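Drundeck
Slide deck builder for plain text notes

Drundeck reads a folder of text files and writes a single slide deck. One file becomes one slide. It runs from the command line and needs no network connection.

Requirements
Python 2 is not supported. Disk space: 18 MB, plus whatever your pictures take up.

Usage
drundeck build notes/ --out talk.pdf
drundeck check notes/

The first line of each file is the slide title. A blank line ends the title. Lines starting with a full stop are speaker notes and are left out of the deck. Files are sorted by name, so number them.

Picture slides
A file holding only picture paths gives a slide with no text box. Two paths are stacked, first path on top. Pictures are scaled to the slide width and never cropped.

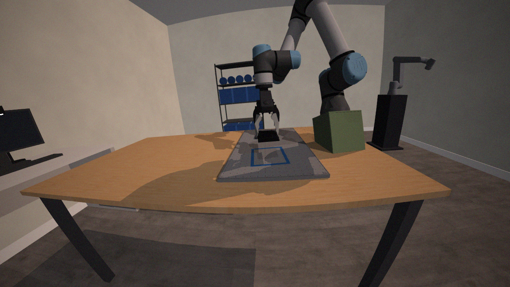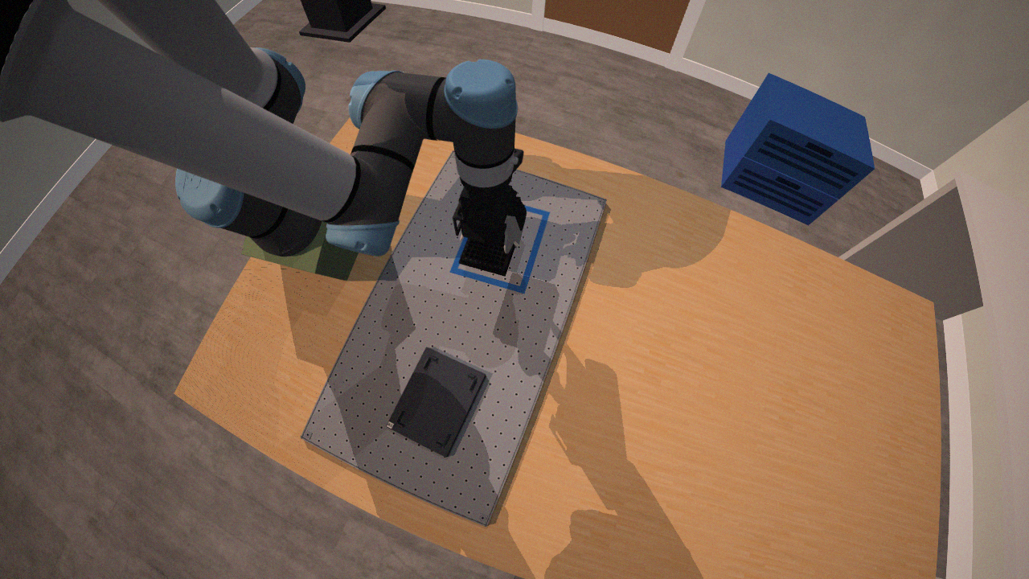 Stacked layout, default theme. Both pictures are renders: wooden table, blue square outline.

Themes
Pustari is the default. Malurari has wider margins and a serif face. Theme files are plain text and may be copied and edited — keep the name line unique or the build stops with error 9.

Known problems
Titles longer than 808 characters are cut without warning.
Tabs inside speaker notes are turned into single spaces.
Right-to-left text is placed correctly in Malurari but not in Pustari.

Changes
January 2018: check command added, error codes listed in the help text.

Maintainers
Liudmyla Marchuk (build, themes)
Murdo Gillies (packaging)

Bug reports should include the output of drundeck check and the theme name.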